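3.2 Workcell Configuration and Upkeep

The kitchen cell is built around a two-arm mobile platform and exists in two forms: the physical cell at the Firkville laboratory and a simulated copy used for rehearsal and fault checking. Both run the same control software, release 2 of the Jinetti stack, and both read their joint limits, tool offsets, and camera mounting values from a single shared file. A change made to one form of the cell is therefore carried to the other at the next start.

Each arm ends in a two-fingered gripper. The finger gap is set to zero at the start of every session by closing the fingers under low force and recording the motor position. If the recorded value differs from the stored value by more than 2 mm, the session is stopped and the finger mounts are inspected. In the physical cell the most frequent cause of such a stop was a mounting screw that had worked loose. The screws are now tightened after every 300 grasp cycles, and the finger pads are replaced at the same time if they show wear.

The simulated cell requires upkeep of a different kind. The counter, the appliance, and the small objects are stored as separate models, and each has a simplified collision shape that the planner uses in place of the visible surface. When a model is replaced, its collision shape must be rebuilt by hand. During early work, a shape left over from an older counter model caused the planner to reject valid reaches toward the back of the surface. The fault was traced by moving the arms through a fixed set of 5 test poses and comparing the contacts reported at each pose with those expected. This test is now run whenever the scene file is edited.

The head camera pose is checked last. The view is tilted with respect to the counter, and a small error in the stored tilt angle produces a large error in the estimated position of objects near the back edge. The operator brings both grippers forward over the work area, as in Figure 2, and compares their drawn positions with the positions computed from the joint readings. Agreement at one gripper alone is not accepted, as an error in the tilt can be hidden by an error in the arm base offset.

Small drawing faults, such as jagged edges on the body panel, do not affect the collision shapes and are not corrected. They are entered in the cell log so that later operators do not mistake them for damage to the model. The log format follows the one in use at the Caldeira cell, with an added field for the scene file version.

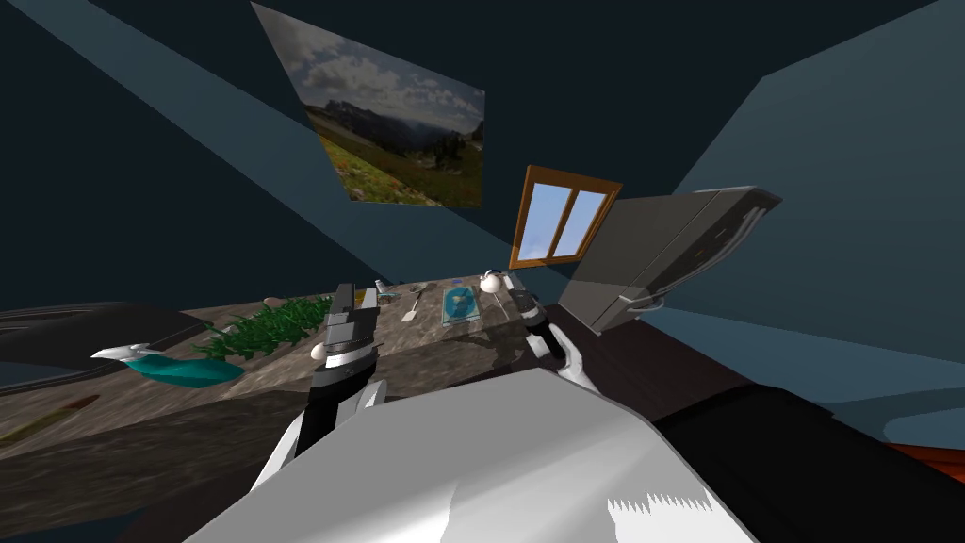
Figure 2. Simulated kitchen cell with both arms reaching forward over the counter.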